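Wednesday, bench notes – Jodudness hand gripper kit, trial unit

Started at 9:30, coffee first. Iman wanted these notes in one place before we tell Darora whether we're keeping the kit or sending it back, so I'm dumping everything in as I go. 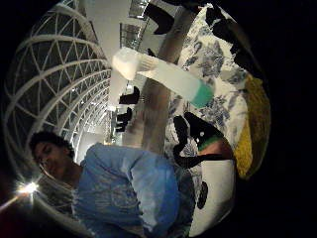 The price first, as that's what everyone keeps asking me in the hallway. The quote came in at 2863 for the full kit, which gets us the handheld unit, the charger, a spare set of finger pads and a year of their upload service. Extra pads are 126 a set. That stung a little! Lutitz sells something similar for less, but you have to build half of it yourself and I have done enough of that this spring.

Stuff I like so far: the view is really wide, so I get the thing I'm reaching for and a good chunk of the place all in one go. No fussing with aim. The weight is fine for the first half hour (my wrist starts complaining after that, but my wrist complains about everything). Sync with the laptop was painless once I found the right cable, and yes, the right cable was in the box the whole time, under the foam.

Stuff I don't like: the straight things at the edges come out bent like bananas until you run their correction tool, and the tool is slow. I queued 400 clips before lunch and it was still chewing on them when I got back. Bright lights flare too. Constanza thinks we can fix some of that in the exposure settings – she has the admin login, I don't, so that's hers.

Bottles are still my favorite test object. Smooth, light, and they roll off if you look at them funny. I did a batch of slow pickups and a batch at normal speed, and I want to see how the labels come back from the service before I say anything about quality. Their sales guy promised next-day turnaround. We'll see.

Battery: swapped it 4 times on Monday's long run, which seems like a lot. Need to check if one of them is a dud. Marked them with tape, A through D.

To ask Darora:
Can we get the pads at a better price if we order with the Garcia group?
Does the year of uploads start at delivery or at first login?
Is there a left-handed strap? (Iman is asking, loudly.)

Trial runs to the end of May. Charging everything overnight, and batteries A and C go on the tester first thing tomorrow.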